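Chapter 4
Teaching by Hand, Teaching from Afar

I learned to tie my shoes with my grandmother's hands wrapped around mine. She didn't explain a thing. She just moved my fingers through the loops until, one morning, they went by themselves. I think about her a lot when I'm training robots (she would have been very good at it!).

This chapter covers the two ways you'll most often show a robot a task. In the first, you take hold of the arm and push it through the motion while it records its own joint angles. People call this kinesthetic teaching, and it's pretty much what my grandmother did. In the second, you stand back and drive the arm with something else, maybe a joystick, a headset, or a smaller twin of the arm itself. That's teleoperation, and it's where most of our pages will go.

Our running task is hanging keys on wall hooks. I picked it up from Ayane Nomura when we were both at Grondden, and I've been a little obsessed with it ever since. You do it at home every day without looking. Then you try it through a pair of grippers and suddenly you care very much about the angle of a ring and the length of a peg.

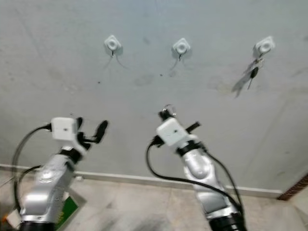

My own first session was a disaster, by the way. I'd signed up to record 100 demonstrations and I kept 2. I'd come at the hook too fast, miss, back off, and wiggle, and all of that wiggling went straight into the data. Kazue Fukuda watched a few of the recordings and told me I was teaching the robot to be nervous. She was right! A policy copies your hesitation just as happily as it copies your skill.

So before we get to any math, I want you to think like a teacher. Where should the arms start? How much should the keys move between one try and the next? If you fumble, do you throw the recording out, or keep it because the recovery is worth learning? Kohei Maruyama and I still argue about that last one, and you'll get both sides in Section 4.3.

We'll start in Section 4.1 with hand guiding, where the only gear you need is the arm and some patience.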